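4. Setting up a member group

Comia lets a professional or community association run its membership, mentoring and events from one account. Complete section 3 (Creating the association account) before you begin. You need to be signed in as an administrator.

4.1 Create the group

1. Open Members and select Groups.
2. Select New group.
3. Type a name. Names can be up to 50 characters long and can include accents and non-Latin scripts.
4. Under Languages, choose the languages your group writes in. The first one on the list is used for reminder emails.
5. Under Joining, choose Open, By request or By invitation.
6. Select Save.

The group now appears in the left-hand menu for all administrators. Members do not see it until you publish it (see 4.4).

Note: A group set to Open cannot be changed to By invitation while requests are waiting. Answer or decline them first.

4.2 Add members

You can add people one at a time or from a spreadsheet.

To add one person:

1. Open the group and select Add member.
2. Enter the name the way the person writes it. If the person uses a single name, leave the Family name field blank.
3. Enter an email address or a cell phone number.
4. Select Send invitation.

To add people from a spreadsheet:

1. Select Import, then Download template.
2. Fill in one row per person. Do not rename the columns.
3. Save the file as CSV and upload it.
4. Check the preview and select Confirm.

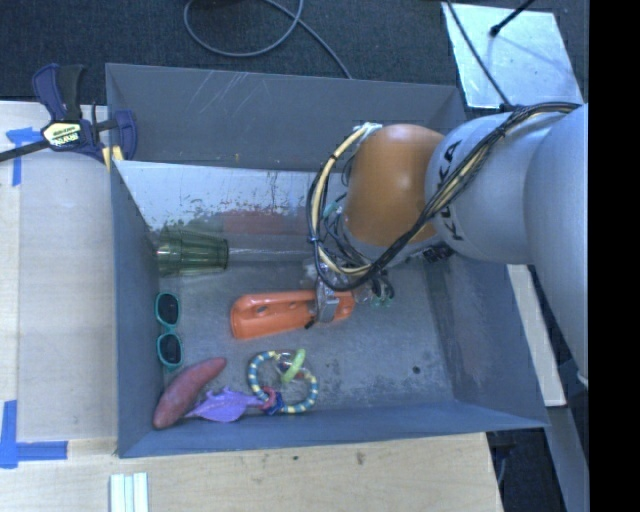

If a row has an error, it is marked in red and skipped. The other rows are imported as usual. Correct the skipped rows in your file and upload them again. Rows that match an existing email address update that member's record.

Caution: Importing with Replace all checked removes every member who is not in the file. This cannot be undone.

Members must be at least 18 to have their own login. Younger members can be listed under a parent or guardian's record.

4.3 Match mentors and mentees

1. Open Mentoring and select New round.
2. Set the start and end dates. A round that begins in March, for example, can stay open through the summer.
3. Choose which questions members answer: profession, languages spoken, home city, years in the country.
4. Select Invite. Members reply from their own page.
5. When replies are in, select Suggest pairs.
6. Review each pair. Drag a name to move it to another mentor.
7. Select Announce.

A mentor can have up to 2 mentees per round. To raise this limit, go to Settings, then Mentoring.

Note: Answers to the home city question are hidden from other members unless the person checks Show on my profile.

4.4 Publish the group

1. Open the group and select Preview.
2. Check the welcome text in each language. Comia does not translate it for you.
3. Select Publish.

To take the group offline again, select Unpublish. Member records and mentoring pairs are kept.

Error 44 means that the group has no contact person. Open Settings, fill in Contact and try again.

Section last revised 25 Jul 2023 by Vinzenz Hubmann. For event calendars and room booking, go to section 5.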